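19 April 2020

Laundry room log, continued. Two loads planned, one run so far. Dryer one was left to stand with the door open for 60 minutes before I checked the drum and the door seal. Cleaned the inside of the clear door cover with a damp cloth, circular passes, then dry.

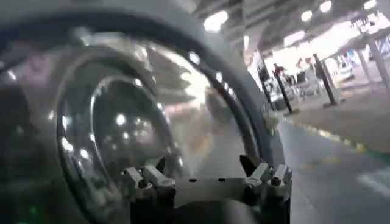 Minudier wrote back that wiping the door does nothing for drying time, and that the lint grille is the only part worth the effort. Noted. I do both.

The Nullero sheets for August give 200 grams as the limit for lint before a full strip-down. We are at 10. I want the spare cloths stored in this area, off the floor, one bay per machine. The white shelves look empty and the boards are wide enough for folded towels. Will measure the bays before ordering bins from Arnix.
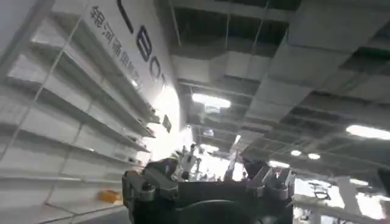

Grille next. It sits low in the drum opening and is curved, so a flat brush misses the corners of the slots. Used the narrow one. 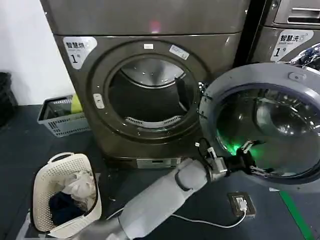 Smart dryer no. 1, door open, slotted grille at the lower edge of the drum.

Rim of the door last. Lint collects along the inner side and the cloth drags there. Left the printed card on the door in place and wiped up to its edges.
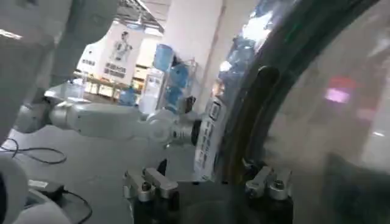

Photo: Breathnach

Second load goes in tomorrow, towels only, medium heat. Order a second narrow brush.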